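Guidance for users of the shared work tables, Clurnstead Study Rooms

Issued Tue 13 March. Replaces the sheet formerly kept in the Bensaid Room.

# How to prepare, use and clear a pale work table

## Scope

This guidance applies to all white and near-white work tables in the Clurnstead building, including those with fine lines across the surface. It covers preparing the table, laying out items, handling them during a session, cleaning the surface and leaving it fit for the next booking. It does not cover the stained benches in the Zutdale workshop, for which a separate sheet is available at the front desk.

Users who have booked a table for the first time should read the whole page before their session. Regular users may wish to go directly to the section on marks and specks, which has been rewritten.

## What you will need

- two soft cloths, one for washing and one for drying
- a bowl holding at least 700 ml of lukewarm water
- mild washing-up liquid
- a soft brush, such as a clean paintbrush
- a shallow tray for small items
- a sheet of plain felt or thick paper for anything with a rough or pointed end

Cloths and bowls are kept in the cupboard beside the sink. Felt is kept in the top drawer and should be returned flat. Scouring pads, cream cleaners, bleach and solvents must not be used on any pale tabletop.

## Preparing the table

1. Remove bags, coats and drinks from the table. Bags may be left on the rack by the door.
2. Brush the surface gently from the far side towards you, catching the dust in the tray.
3. Follow each line with the tip of the brush. Fine grit tends to settle along lines and is easily dragged across the table by a sleeve.
4. Wipe with a damp cloth in long, straight strokes, overlapping each stroke slightly.
5. Dry at once with the second cloth.

Do not pour water directly on to the surface. Where a table is made up of panels, standing water may find its way into the joins and lift the edges over time. If you are not sure whether the lines on your table are joins or markings, treat them as joins.

Allow the table to dry fully before placing paper, card or fabric on it. This usually takes only a few minutes, although the tables nearest the outside wall are slower in cold weather.

## Using the lines to set out your work

A grid of lines is a convenient way of keeping a layout in order. Choose one panel for items that have not yet been handled and another for items that are finished. Leave at least one panel clear as a working area, and resist the temptation to fill it.

The lines should not be relied upon for measuring. The spacing differs between tables, and an object of any height will seem to sit further along the table than it does when you look across it from a chair. Where an exact length is required, use a rule laid flat beside the object.

Do not add lines of your own. Pencil, chalk and masking tape all leave traces on a pale finish, and tape left overnight has twice removed part of the surface at Clurnstead. If further divisions are needed, lay strips of clean paper on the table and weigh down the ends.

Dark items show up well against a pale top and may be placed directly on it if their undersides are smooth. Light items are better placed on coloured paper, where they are less likely to be overlooked during clearing.

## Choosing the light

Overhead lights should be switched on before work begins, even on a bright day. Fine lines and faint marks are easily lost when the table is lit from one side only. The desk lamps supplied with the tables take warm white bulbs, marked 3000 K, and should be replaced with the same type when they fail. Please report a failed bulb at the desk and do not change it yourself.

Place the lamp on the side opposite your working hand. If a lamp produces glare, turn the head towards the wall.

## Handling long and curved items

Long, narrow items need more care than their weight would suggest. They roll or rock when set down, and a curved item will often turn about its middle if one end is touched. The following method is recommended.

1. Clear the space in which the item will be set down before you lift it.
2. Decide which end is the base. On a tapered item this will normally be the broader end.
3. Take hold close to the base, with equal pressure on both sides. Use only as much pressure as is needed to stop it turning.
4. Raise it until it stands upright, and pause.
5. Look at the full length and at both edges. Dark brown surfaces may show a lighter sheen along one edge and uneven colour towards the middle, and these are easier to judge with the item upright.
6. Lower the base first, then let the length of the item come down slowly on to the felt.

Keep the point away from your face and from anyone sitting beside you. Where two people are working at one table, only one item should be raised at a time. Cables should be kept to the side of the table and must not run across the panel in use.

After setting the item aside, look over the bare surface again before bringing out the next one.

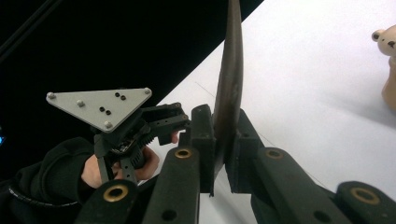 The item held upright by its base, and a stretch of the pale tabletop with its fine dark lines:

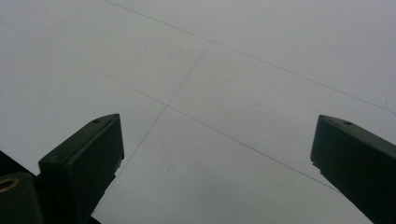
## Dealing with marks and specks

Small dark specks should be tested before they are cleaned. Touch the speck lightly with the dry brush. If it moves, it is loose and can be swept into the tray. If it does not move, place a damp cloth over it for a minute and wipe once, without rubbing in circles.

A mark that remains after a second attempt should be left alone and entered in the table book, giving the table number and the nearest corner. Repeated rubbing produces a shiny patch that is more noticeable than the original mark and cannot be put right.

Short, thin marks near the edges are frequently scratches. Draw a fingertip across the mark. If an edge can be felt, note it in the book as a scratch, and lay felt over that part of the table for the rest of the session.

Ink must be reported immediately, whatever its size.

## Clearing the table

Return items to their boxes in the order in which they were taken out. Long items should be boxed last and placed on top, with the curve supported by folded tissue at the middle and at the tip. Do not force a lid. Larger boxes are available from the Dratstead store on request, but should be ordered before the day of the session.

Once the boxes are closed, brush and wipe the surface again as described under "Preparing the table". Rinse both cloths and hang them over the rail. Empty the tray into the bin, not into the sink.

Lamps should be switched off at the wall and chairs pushed in. The table book must be signed even where there is nothing to report.

## Booking and enquiries

Tables may be booked at the front desk for a morning or an afternoon. A table may be kept for a full day if the work cannot safely be moved, provided that this is stated when the booking is made. Work left out over the lunch period should be covered with a clean sheet and labelled with the time of your return.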